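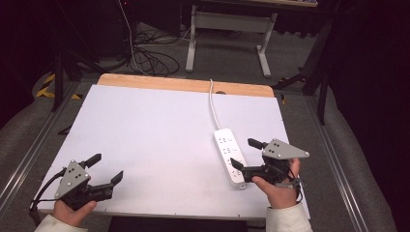

Can I plug one power strip into another if the cord won't reach the wall?

Please don't. Get a strip with a longer cord, or move the desk closer to the outlet. Plugging strips into each other lets you hang far more on one wall outlet than it was meant to carry, and the strip nearest the wall takes all of it. If you've already got two of them daisy-chained behind your desk, unplug the second one before you read any further and come back when it's done.

Section 4. Power and cords

OK, so by now you've got your Flolo desk standing on its feet (Section 2) and the top is on and level (Section 3). If the top still rocks, go back and sort that out first, because once the cords are in you won't want to crawl under there again. Ask me how I know! I wrote this part after setting up my own desk twice, the second time with Jadwiga Cieślak reading the steps out loud to me while I lay on the carpet, and anything that confused either of us got rewritten.

What you need for this section

One power strip, with a cord long enough to reach your outlet with slack left over
The bag marked C from the hardware box (cord clips, hook-and-loop ties, two strip brackets with screws)
A Phillips screwdriver
A damp cloth and a dry one
A pencil
Masking tape and a pen for labels

The strip doesn't come with the desk. I use a plain one, and a Bravell or Geton or whatever your hardware store carries is fine as long as it has a certification mark on the back and a proper rating printed next to it. Read the rating. If you can't find one, don't use that strip.

4.1 Look the strip over

I do this on top of the desk, in good light, before anything gets screwed down anywhere. It takes a minute.

1. Make sure the strip is unplugged. Both ends of your attention on this one, please.

2. Run your fingers along the whole cord. You're feeling for nicks, flat spots, and places where the outer jacket has gone stiff. Go slowly where the cord enters the strip and where it enters the plug, those two spots get bent the most.

3. Look into the outlets. Dust is OK and we'll deal with it in a moment. Brown marks, melted plastic or a burnt smell are not OK. Throw the strip out (I cut the plug off first so that no kind soul rescues it from the trash).

4. Wipe the outside with the dry cloth. If the outlets are dusty, turn the strip face down and tap it gently. Don't poke anything in there, and don't use the damp cloth on the strip at all. The damp cloth is for the desk.

5. Turn it over and find the keyhole slots on the back, if it has any. You won't need them with our brackets, but it's good to know whether they're there in case you want to hang it on a wall someday.

Note: An old strip that has spent its life under a carpet or a rug gets retired, even if it looks fine. Cords shouldn't run under carpet, period.

4.2 Decide where it goes

You have three choices, and I've lived with all of them.

On the desktop, along the back edge. Easiest to reach and easiest to set up. It does eat some of your work space, and it's the one most likely to have coffee spilled on it. Good if you plug and unplug chargers all day.

Under the desktop, on the brackets. My favorite. The cords mostly vanish and the vacuum cleaner can get through.

On the floor. I only recommend it for a few days while you're making up your mind. Feet find it, and so does everything you drop.

Before you choose, plug nothing in and just lay the strip where you think you'd like it, with the cord running off the back toward the outlet. Sit down. Reach for it. I thought I wanted mine on the right and found I grab for it with my left hand every single time, so over it went.

Leave a gap of 50 mm between the back edge of the desktop and the wall so the cord isn't pinched. If you have the sit-stand version of the frame, run the desk all the way up and check that the cord still has slack at the top. This is the mistake I get the most mail about! People measure with the desk down, it looks great, then they raise it and the plug gets yanked.

4.3 Mount it under the top

Skip to 4.4 if yours is staying on the desk.

1. Clean the underside where the brackets will go with the damp cloth, then dry it.

2. Hold the strip up against the underside with the outlets facing you (facing the front of the desk, that is, when you're sitting at it). Keep it 60 mm in from the back edge so the crossbar doesn't get in your way.

3. Mark both ends with the pencil. This goes much better with a second person. Jadwiga held, I marked.

4. Put the strip down somewhere safe and hold one bracket on its mark. Start both screws by hand, then snug them up with the screwdriver. Stop as soon as the bracket quits moving.

5. Do the same with the other bracket, but leave its screws a turn loose.

6. Slide the strip in, push it fully home, and tighten the loose bracket.

7. Tug it. It shouldn't shift. If it does, loosen, push the bracket in closer, and tighten again.

Caution: Use the short screws from bag C and no others. The screws from bag B are for the frame, they're longer, and they will come straight up through your nice desktop. Gunther Kramer, who tests these instructions for me, did exactly that to his and now keeps a plant on the spot.

Caution: No power drill for this step. The brackets are small and a drill strips the holes before you can let go of the trigger.

4.4 Run the cord

1. Start at the strip and work toward the wall. If you start at the wall, all your slack ends up in the wrong place.

2. Let the cord come out of the strip straight for the width of your hand before you ask it to bend. No sharp corners.

3. Stick a cord clip on the underside of the top every 200 mm or so it looks tidy to you, pressing each one down while you count to 20. They need a clean, dry surface, so give it another wipe if you've been handling it.

4. When you get to the leg, bring the cord down the inside of it and hold it there with the hook-and-loop ties. Snug is plenty. You should be able to wiggle the cord under the tie.

5. On a sit-stand frame, don't tie the cord to the part of the leg that slides. Leave a loose loop hanging from the top instead, big enough for full height.

6. Take up any leftover cord in one big, lazy loop and tie it in the middle. A tight coil can warm up when there's a load on the strip, so keep it loose and keep it where air can get at it.

If your strip is staying on the desktop, the cord goes off the back edge and down. Put one clip near the edge so the weight of the cord doesn't drag the strip backward. That's the whole job for you.

4.5 Sort the other cords

This is the fun part, or at least I think so. Pull every cord you own out of the pile on the floor and lay them out straight. You'll find a couple that don't belong to anything. Put those in a bag in a drawer, write the month on it (mine says July) and if you haven't opened it in a year, recycle the lot.

For the ones you're keeping, wrap a bit of masking tape around each cord near the plug and write what it is. Monitor, lamp, printer, phone. Label now, while you can see both ends!

Then plug them in, with the bulky adapters at the ends of the strip so they don't cover their neighbors. Things you unplug often go nearest to you.

Caution: Space heaters, kettles, coffee makers and laser printers don't go on the strip. They get a wall outlet of their own.

4.6 Switch on

Plug the strip into the wall last. Turn on one thing at a time, and after you've had everything running for an hour, put your hand on the plug and on the strip. Slightly warm is normal for some adapters. If the strip or its plug feels hot, unplug it at the wall and take some of the load off.

If nothing comes on at all, check the strip's own switch, if it has one, then try the wall outlet with a lamp. Half the outlets in my place are worked by the light switch by the door, and it took me an embarrassing while to work that out.

Section 5 covers the Kołodziej monitor arm. If you didn't order the arm, go on to Section 6, Cleaning the desktop.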